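# Teaching an arm to pick things up before you let it near your kitchen

I share a workshop unit in Prastdale with Flynn Pryor, who builds guitars and would like it known that he did not agree to the arm. The arm isn't going onto its bench until it can pick up a handful of household objects in simulation without sending any of them to the floor. If you have an arm at home, or the promise of one, the steps below will get you a practice counter of your own.

You'll need:

- a simulator that reads your arm's description file
- the arm model **and** the gripper model (they're often separate downloads, for reasons known only to the people who upload them)
- a few object meshes with sensible masses
- an evening, then another evening

## 1. Fix the base first

Put a pedestal behind the counter and bolt the arm to it. Bolt it in the file, I mean: set the joint between base and pedestal to fixed. I left mine free the first time, and on the first command the arm stayed where it was told and the pedestal left the building.

Check the pedestal height against your real bench. Mine was 6 cm too tall, and every grasp I tuned that week was tuned for a bench I don't own.

## 2. Set out the counter

Choose things with different shapes. You want something fat, something thin, something that rolls, and something with a handle that gets in the way. A kettle is good for this and so is any vegetable. Resist the urge to line everything up neatly, as no counter in my house has ever looked like that.

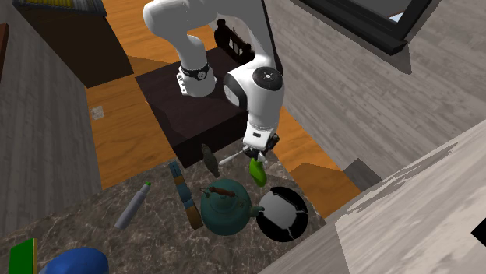

Drop the objects from 2 cm up and let the physics settle before you start recording. If anything is still jittering after that, its collision mesh is too detailed. Swap it for a simplified one. My worst offender was a spoon, which buzzed like a trapped wasp until I replaced its collision shape with a box and two cylinders.

## 3. Give things honest weights

Most downloaded meshes arrive weighing either nothing or the same as a small car. Put the real object on a kitchen scale and type in the number. For friction, start at the simulator's default and change one object at a time. I changed them all at once and spent a whole April afternoon with a counter made of soap.

## 4. Approach, stop, close

Write the grasp as separate moves:

1. Move to a point 18 cm above the object.
2. Turn the wrist to line the fingers up across the narrow side.
3. Go down slowly and stop.
4. Close until the finger force levels off.
5. Wait, then lift.

The wait matters more than it looks. Melahat Çınar, who has the unit across the yard and has forgotten more about grippers than I'll ever learn, watched me lift the instant the fingers touched and asked if I was in a hurry. I put in a pause of 40 simulation steps and my drop rate fell through the floor, along with far fewer objects.

Add a second camera view at the wrist while you're at it. The overhead view will tell you that the arm went to the right place. The wrist view will tell you that the fingers are holding the thing by its last quarter inch and a prayer. 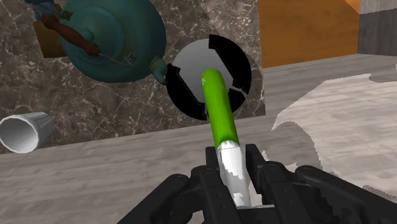 Long, thin objects want to pivot. Grip too near one end and the other end swings as soon as the wrist turns, so keep the turns slow while you're carrying. If the object creeps between the fingers, raise the grip force a little before you touch the friction. Friction you'd have to change in real life too, with rubber pads, and then you'd have to go and buy rubber pads.

## 5. Move everything and run it again

Shift each object by a random amount, spin it, and repeat the whole set. Leave it running overnight if your machine is quiet. Mine isn't, so it runs while Flynn is sanding.

Save the seed for every run. When a grasp fails, you want to replay that exact mess, and "the kettle was sort of left" is not a seed.

## Known problems

- The gripper sometimes closes on the counter itself. Raise the stop height by a hair and try again.
- Round things escape. I have a fix that works when it feels like it, and I'll post it once it feels like it more often.
- If the arm takes a scenic route to the target, check your joint limits. Mine were in degrees in a file that wanted radians.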